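La herencia de la tía

Afshin Vahidi no creía en las mesas despejadas. Una mesa así, decía, es la de alguien que acaba de esconder algo en un cajón. Por eso, cuando entró en la cocina de Kirnport y vio tanta superficie gris y lisa, lo primero que hizo fue abrir los cajones.

—Están vacíos —dijo Nazanin Fallahi desde la puerta—. Ya miré yo en marzo.

—¿Y la carta?

—Dice lo que dice. Que la cocina se queda como está y que el secreto del pan al vapor pasa a quien sepa verlo.

Afshin soltó aire por la nariz. La tía Kiani había vivido 51 años de aquel secreto, o al menos de que los demás creyeran en él. Venían a comer desde Sokevus, hacían cola en la escalera y se marchaban jurando que la masa llevaba azahar, o ceniza, o una oración. Él la había probado muchas veces. Sabía a pan.

—Quien sepa verlo —repitió—. Qué cómodo. Si no lo ves, la culpa es tuya.

Pasó la mano por el tablero. Estaba frío. A un lado, en diagonal, seguía el tapete rosado de la cuadrícula blanca, y Nazanin aseguraba que ahí estaba todo: que la tía medía la masa con aquellas casillas, que cada línea era una instrucción.
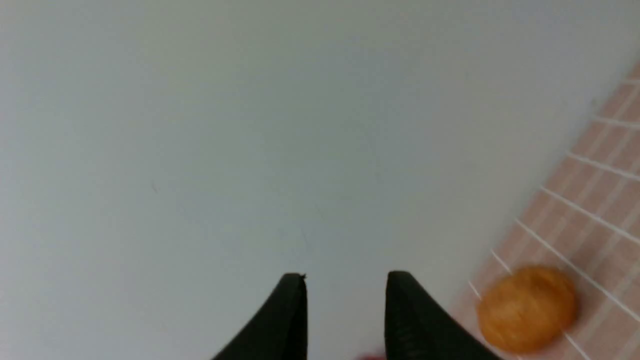
La mesa de Kirnport, con el tapete a la derecha.

—Es un tapete —dijo Afshin.

—Ella nunca lo movía.

—Yo tampoco muevo el felpudo y no por eso guarda la receta de nada.

Nazanin no contestó. Contó casillas con el dedo, seis hacia arriba y dos hacia el lado, y anotó algo en el dorso de un recibo de Tevum. Luego volvió a contar y le salió otra cosa. Tachó. Afshin la dejó hacer y se fue a buscar una olla, porque eran las 5 de la tarde y de las herencias siempre se salía con hambre.

Encontró la de acero, ancha y baja, con las dos asas. La puso sobre la mesa y metió dentro la vaporera de bambú. 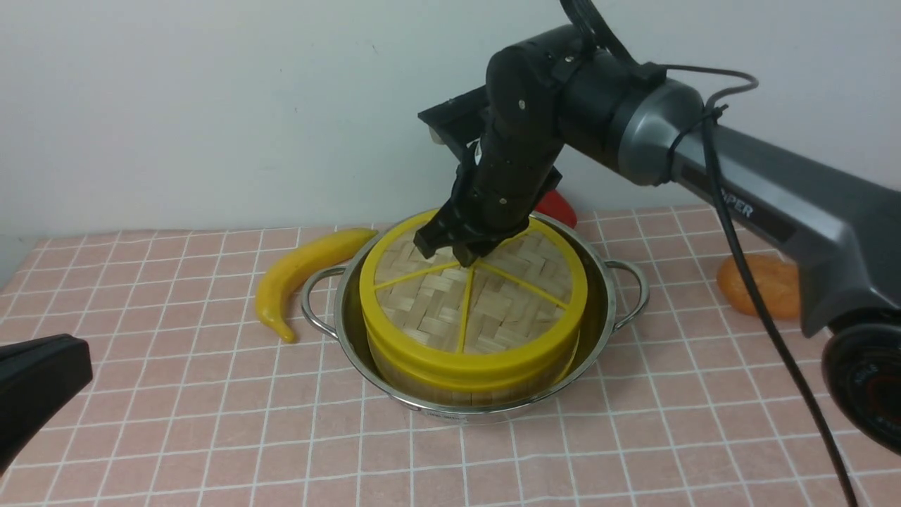 El borde amarillo lo recordaba bien. De niño preguntó para qué servían los tres radios que partían el fondo, y la tía le respondió que para que los panes no se contaran chismes. Los mayores se rieron mucho. A él le pareció una forma de no contestar, y se lo seguía pareciendo.

—Tres partes —dijo Nazanin, que se había acercado con el recibo—. Tres. ¿No lo ves?

—Veo una vaporera con separadores.

—Uno para cada sobrino.

—Somos cuatro.

Ella miró el recibo y lo dobló despacio. Desde la escalera llegaban las voces de los vecinos, que habían visto luz y preguntaban si se volvía a servir. Afshin pensó en decirles la verdad, que no había azahar ni ceniza, y calculó cuánto tardarían en no creerle.

—Diles que a las ocho —dijo, y se puso a buscar la harina.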